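Plunduvov Teacher Training Center
Early Years Materials, Unit 4: Block Stacking on a Marked Base
Course handout, prepared by Wondimu Gidey
Revised February 12, 2022

Read before the practical. Bring it with you, along with the observation sheet from Unit 3.

1. What the unit covers

Stacking is one of the first building tasks a child works on with purpose. It asks for a grip, a lift, a placement and a release, and the release is the part that usually goes wrong. In this unit you will set up a stacking task on a table, carry it out yourself, and then write instructions for it that a colleague could follow without talking to you.

The materials are plain colored blocks and a square of black tape on the tabletop. The square is the base. The first block goes there and the others go on top of it. We use color names in all instructions, so agree on the names with your partner before you begin. Teal and green cause the most trouble in written work. Pick one word and keep it.

2. Order of the stack

Write the order from the bottom up. "Red, yellow, orange" means red is on the table and orange is on top. Some older course books list the top block first, and the Ronport group lost a good part of a session to that last April. If you borrow a task card from another group, check which way it reads.

Blocks that are not in the stack stay on the table, clear of the tape.
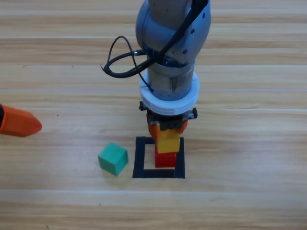
Why is the bottom block placed with more care than the others?
Every block above takes its position from the one below it. A bottom block set at an angle gives the next one a poor guide, and a correction made later means taking the stack apart. Spend your time on the first placement.

Where the block sits inside the square is a separate matter from whether the stack stands. A stack can be off center and still be steady. Record the two things separately on your sheet: "position on base" and "alignment of blocks." Hamidreza Bakhtiari's marking notes for this unit take off points when they are run together.

3. Laying out the table

Put the tape down first. Press each strip flat and let the strips overlap at the corners. A raised edge will tip a block that lands on it. The tape can stay down between sessions, but replace it when the corners start to lift.

Next, put out the blocks. Leave enough space between them for a hand to close around one without touching its neighbor. They do not need to be squared up with the table edge or with each other. Children rarely find them that way, and picking up a block that is turned at an angle is part of the exercise.

Work out the reach before you start. A block on the far side of the base has to be carried over or around the stack, and that gets harder as the stack grows. For a first attempt, keep all the blocks on one side. 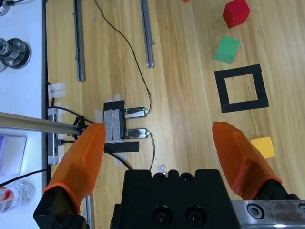 Does the size of the blocks have to match?
Matching sizes make the task easier and are the usual choice for a first session. Mixed sizes can be used later, with the larger or flatter pieces toward the bottom. Note the change on the sheet so that results from the two sessions are not compared directly.

4. Grip and release

Hold the block by two opposite sides, with the top face left clear. Lift straight up before moving across. Lower it until it touches, wait a moment, then open both sides of the grip together. If one side opens first, the block gets pushed toward the other.

A block gripped too low is hard to place, as the fingers reach the block underneath before the load is down. A block gripped too high may swing. Aim for the middle of the sides. 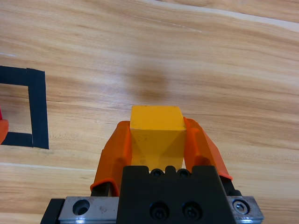

Fig. 3. Yellow block held by two opposite sides, top face clear.

5. Written work

Write instructions for your own stack in up to 30 lines. Use the agreed color names, give the order from the bottom up, and say where each block starts in relation to the tape square. Swap with another pair and follow theirs exactly as written, including any mistakes. Mark the line where you first had to guess.

Then write a reflection of 700 words on what you changed after the swap. Hand both in at the Nornport office, room 16.

Reading for next time: Arabzadeh course pack, the section on bridges and enclosures.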